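Hungate Liner Glove, Black

Sold in packs of 8 pairs

A plain knit glove for people whose hands get cold and whose employers have noticed. Wear it alone on a mild morning, or under a heavier mitt once the weather stops being polite.

The Hungate has been in our catalog longer than most of our staff. Toivo Sjöberg brought the pattern with him when he opened the Dallutmont shop, and we have changed it 2 times: once to lengthen the cuff, and once to change it back after the letters came in.

Fit
Runs snug. If you are between sizes, go up. If you are between sizes and stubborn, go up anyway – returns are free for 48 days, but the walk to the post office is yours.

Care
Cold wash, dry flat. The dryer will turn an adult pair into a child's pair, and we don't refund growth in reverse.

The knit fuzzes with wear. We have had this described to us as a defect, a feature and, by a customer in Gidville, "a personality." 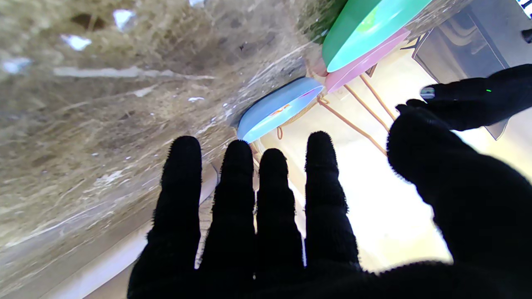 Hungate liner in black, showing the fuzz.

Sizes: S, M, L, XL
Color: black (the gray sold out in August)
Minimum trade order: 1000 pairs
Trade accounts: ask for Sointu Lappalainen at the Dallutmont shop, mornings only

Also see: Tolentino Overmitt, Tolentino Wool Sock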